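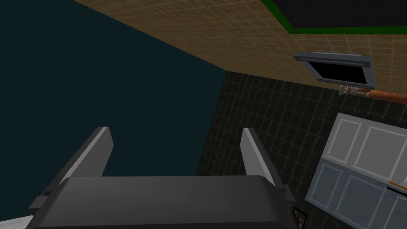 Handkamera in der Simulation, Küche Prunska. Beide Finger im Bild, Ansicht stark gekippt.

November, Zelle 2 (Brorkcombe)

Vormittags die Lage der Handkamera im Modell nachgezogen. Žofie hatte gemeldet, dass Simulation und echte Zelle seit dem Umbau des Flansches nicht mehr zusammenpassen. Im Modell stand noch der alte Halter, also falscher Abstand und falsche Neigung. Neue Maße vom Halter abgenommen, in die Greiferbeschreibung eingetragen, Szene neu geladen.

Finger kommen jetzt von unten ins Bild, zwischen den Fingern ist der Blick frei. Der Greiferkörper nimmt unten ziemlich viel Platz weg — mit Zdislava klären, ob wir die Kamera im Modell und in der Zelle etwas höher setzen oder den Bereich einfach ausmaskieren.

Die Küche ist für die Kontrolle ganz brauchbar. Am Fugenraster der hellen und der schwarzen Fliesen sieht man sofort, wenn die Verzeichnung nicht stimmt. Die große dunkle Fläche links gibt dagegen nichts her, dort findet der Abgleich keine Punkte. Für den nächsten Durchgang die Hand so drehen, dass mehr Fliesen und die Schrankfronten drin sind.

Danach Lauf mit 1000 Posen gestartet. Abbruch nach etwa 50, Zeitüberschreitung beim Rendern. Rerari neu gestartet, Wartezeit hochgesetzt, zweiter Lauf ging durch. Protokoll liegt im Ordner Štěpánek.

In der echten Zelle noch gemacht: Schrauben am Kamerahalter nachgezogen, Kabel am Handgelenk neu gelegt (scheuerte am Flansch), Finger abgewischt, Nullpunkt des Greifers neu angefahren.

Offen:
Ersatzkabel bestellen
alten Halter aus dem Modell löschen, nicht nur ausblenden
Žofie die neuen Maße schicken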